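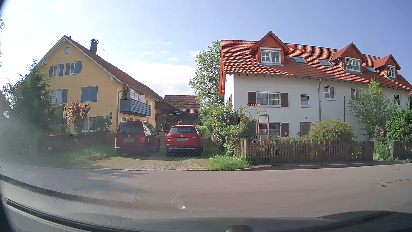 What does a front boundary do in a street of detached houses? It marks where the private lot ends and the road reserve begins, and it tells a person on foot how close to the house they are welcome to come.

3.2 Edges, verges and driveways

The second part of the survey dealt with the strip of ground between the carriageway and the front wall of each house. We call this strip the frontage. It takes in the verge, any fence or hedge, the planting behind it and the driveway. Earlier work on village streets has tended to treat the frontage as leftover space, to be measured by its width and then set aside. Our interest was in how people use it, and in how much of the household's daily life can be read from the road.

Fieldwork was carried out on foot by Holovko and Hrytsenko. Each length of road was walked in both directions, and notes were made on a paper form adapted from the Harasym schedule for small settlements. The form has separate lines for boundary type, ground surface, vehicles, planting, shading and domestic items such as washing or garden furniture. Munasinghe entered the forms and checked them against the photographs. Where the two disagreed, the photograph was used for anything fixed and the form for anything that could have been moved.

Shutters gave us some trouble. The form asked only whether a house had them, and the walkers soon began writing in the margin whether they were open or closed. We kept these notes but didn't code them, as a closed shutter may mean an empty room, a sleeping child or a hot afternoon. Washing was simpler. It was recorded as present or absent, along with the side of the house where it hung.
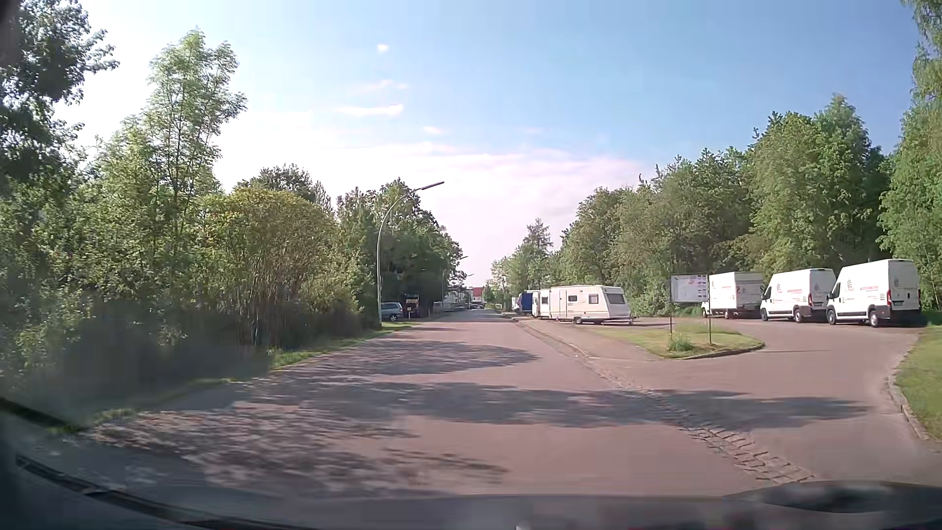
How is a verge different from a front garden? A verge lies outside the fence and is usually looked after by the local authority, although many residents mow it and a few plant it.

Tree-lined approach roads were handled separately from the house frontages. They have few doors opening onto them and so lack most of the features on the form. What they do have is room, and that room is used for parking. Quaye suggested a short supplementary form with 5 lines for these roads, covering tree cover, lighting, grass, parked vehicles and anything stored at the roadside. Caravans were entered as parked vehicles even when they seemed to have been in one spot for a long time. Lazaridis would have preferred to list them as stored items, and a later version of the form might allow for both.

Shade mattered more on these roads than we'd planned for. Walkers tended to cross over to stay under the trees, and the grass was noted in better condition where it got some sun. A fuller treatment would need visits in more than one season. A December walk is planned for the same route, once the deciduous trees are bare and the fences can be seen without leaves in front of them. 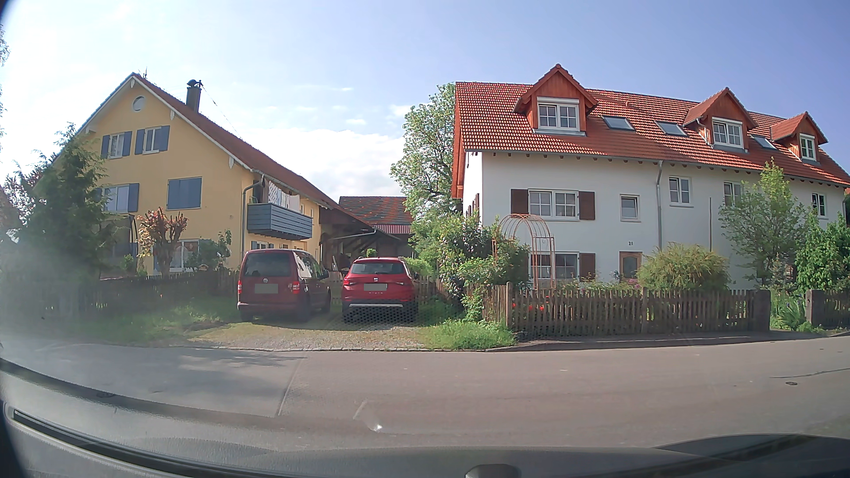

Figure 2. Frontage with fence, planting and driveway.

Driveways were the point at which our boundary types broke down. The form assumed that a lot was either fenced or open, but most lots with a fence also had a gap for vehicles, and the gap was often left without a gate. We settled on a mixed class for these cases. The lot in Figure 2 is typical of it, with a low picket fence in front of the planting and two cars side by side on gravel and grass. A fence of that height does little to block the view, and it was the conifer that hid part of the house front. We therefore recorded screening by plants and screening by fences on different lines, and the two shouldn't be added together.

Surface type was noted by eye. Gravel, grass and mixtures of the two were grouped as soft surfaces, and paving and asphalt as hard. The grouping is coarse, but it let both walkers fill in the form at the same speed and left few blanks.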